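Hand-held gripper build, linkage slop and pads – thread

Home builds > Grippers and end effectors

kerkari_z
Second version of the hand-held parallel gripper is together. Printed plates, trigger in the handle, camera on top, intended for recording cloth handling at home before I commit to an arm. Most of the geometry is lifted from Ifigeneia Lazaridis's write-up on the workshop wiki, with longer fingers. Two from the fabric trials.
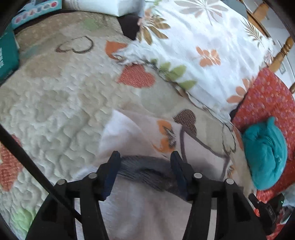
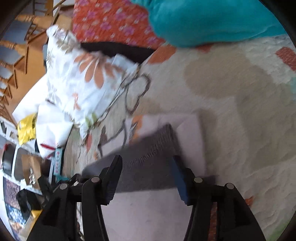
My question is about play in the linkage. With the trigger released I can rock each fingertip sideways by hand, and the further out the pad, the worse it gets. Each side runs on two pivots, the round grey heads you can see on the plates, with plain bolts through printed holes. I reamed the holes after printing and the fit was good for the first evening. By 415 cycles on the counter it had opened up. Closing force is fine and thick fleece is no trouble. Thin cotton is where I lose it, as the pads meet slightly out of line and the fabric creeps out of the top corner. Should I go to bushings, or is it a waste on something this size?

boltley
Bushings. Threads running in a printed hole will act as a file. If you must stay with bolts, use ones with a plain shank long enough to cover both plates and put the thread outside the joint. Flanged bronze is cheap and takes up the side play as well.

40teeth
Disagree that it's the first thing to fix. Two pivots a side that close together will give you tip movement even with perfect holes. Small clearance, long finger, do the sums. Shorten the fingers or spread the pivots.

boltley
He says it was good on the first evening. The geometry has not changed since. The holes have.

kerkari_z
She, but yes. Nothing else was altered between the two.

40teeth
Noted. I would still spread the pivots. Bushings wear too, only later.

tzanetos
What are the blue pads? If that is flexible filament printed solid, it will be too hard for cotton. I print mine at 64 per cent speed with two walls and very sparse fill, and they wrap round a hem instead of skating over it.

kerkari_z
Flexible filament, three walls, medium fill. I can try softer. I have also been thinking about a toothed jaw against a flat pad. Teeth are good on knit.

tzanetos
Teeth are good on knit until they pull a loop. I would keep them shallow and round the tips off with a bit of fine paper.

boltley
Soft pads will hide the misalignment without curing it. Fine if you only want to pick up socks.

tzanetos
Picking up cloth is the stated purpose – a bit of give in the pad is part of the design on most of the ones I have built.

coneck
Separate point. In the first picture there is a black housing by the right-hand finger with a green light on it. If that is mounted to the same plates as the pivots, its weight is loading one side all the time. I had uneven wear from exactly that and moved mine back on to the handle.

kerkari_z
Had not considered that. I will measure the holes left and right before I strip it and see whether they differ.

coneck
Use a drill shank as a plug gauge. Calipers are hopeless in holes that small.

kerkari_z
Update. The right-hand holes are looser than the left, by one drill size. Bushings are in and I have thinned the fill in the pads. Fingers are the same length for now. At 881 cycles I can feel a trace of play on the right and none on the left. A cotton pillowcase now holds by the edge, though it still slips if I take it by a single layer in the middle.

40teeth
So the right is still wearing faster. Spread the pivots.

boltley
Or move the weight first, which costs two screws.

kerkari_z
Weight first. If the right side is still loose after that I will redraw the plates. Files go on the wiki once the holes are dimensioned properly – the current drawing has them undersize for reaming.

Zoi Z.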